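Andoswood: letters now photocopied, originals shredded
Forum > Inside and Out > Post, parcels and phones

mellor_road
December 29, 2023
Has anyone else had the new notice from Andoswood? Since the start of the month all personal post is copied at the gate, the copy goes to the wing and the original goes in the shredder. My brother got his birthday card as a sheet of A4 in shades of grey. He says the badger on the front looks like a bin bag with a grudge.
I rang twice. The first person told me it was national policy, the second told me there was no policy. I'd like to complain to whichever of them is right.

Poon_CH
Same at our end. Seven-page letter from my mum, he received pages 1, 2, 2, 5 and 7. She writes in Mandarin so I suppose they shuffled it and hoped.
Complaint form went in through the wing box. Keep a note of the date you posted everything.

staniforth_d
Going to be unpopular here. Paper soaked in spice is a real thing and it has put people in hospital. My cousin was on a wing where they had three ambulances in a weekend. If a photocopied badger is the price, I'd pay it.

mellor_road
Nobody's arguing for spice, Declan. I'm asking why a drawing by his five-year-old has to be destroyed instead of put in his property for when he comes out. They've got room for his trainers.

staniforth_d
Fair point on the property, I'll give you that. But somebody has to log it and store it and they can't staff the visits hall as it is.

Sandra Catterall
I did the post room at a different place for 15 years so I'll stick my oar in. When we had copying brought in, it was meant to be for post that had tested positive. Within a month it was everything, because it was quicker to copy the lot than to test any of it. The machine broke in January and for nine days nobody got anything at all, and that never appeared in any report I saw.
Things worth asking for, in writing:
- a copy of the local instruction, with the name of whoever signed it
- whether originals can be kept in stored property on request
- whether colour copying is available for children's drawings (we had it, it was just never offered)
- how solicitors' letters are being kept out of the pile
Don't ring. Phone calls evaporate.

maxence_c
The legal letters one is serious. A friend's solicitor had an envelope opened that was marked correctly on both sides. The reply he got said it was opened "in error", same phrase three times in two years. Somebody over there has it on a rubber stamp.

mellor_road
Thanks Sandra, that's exactly what I needed. Letter going off tonight, by recorded post, which I assume they'll also photocopy.

abelardo_e
Mine is allowed printed photos if they're done on plain paper, 20 at most in an envelope. So I've stopped sending proper ones and just run things off at home.

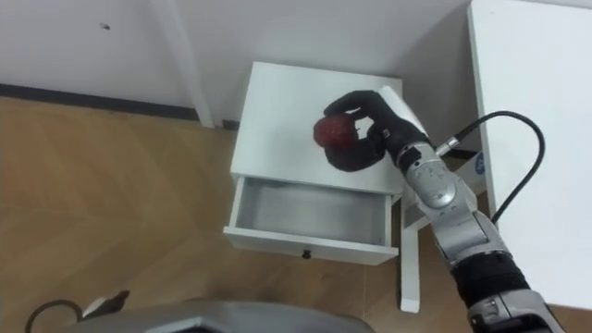
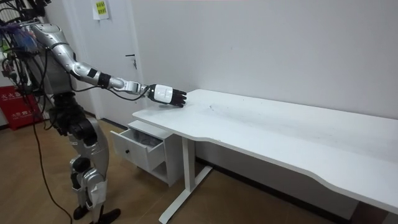

1. Robot hand with something red in it, strawberry or small apple. 2. Robot at the long white desk.

My last lot of prints got through in two days, which is a record for us. The letter that went with them is still missing.

Poon_CH
So he's had the pictures with no letter. That must have been an interesting morning.

abelardo_e
He rang and asked if I'd changed jobs.

staniforth_d
20 at most? We were told 15 at Jesidville. And no plain paper rule there, they take glossy.

Sandra Catterall
Every governor sets their own, Declan. Always has been that way, and it's half the trouble. People get moved on a Tuesday and everything the family has learned is wrong by Wednesday.

maxence_c
Has anyone tried Prirnier? It's one of those email-a-prisoner services, you type it and they print it on the wing. Around 60p a go with a photo last time I used it.

mellor_road
I have. It's all right for "car passed its MOT". I can't see myself using it for anything I'd want him to keep. He reads Dad's old letters over and over, and half of it is the handwriting.

staniforth_d
That I do understand. I've still got my cousin's, in biro, on the backs of canteen sheets. Terrible speller.
Post up what they say when they answer you.

mellor_road
Will do. If it comes with a page missing you'll get that as well.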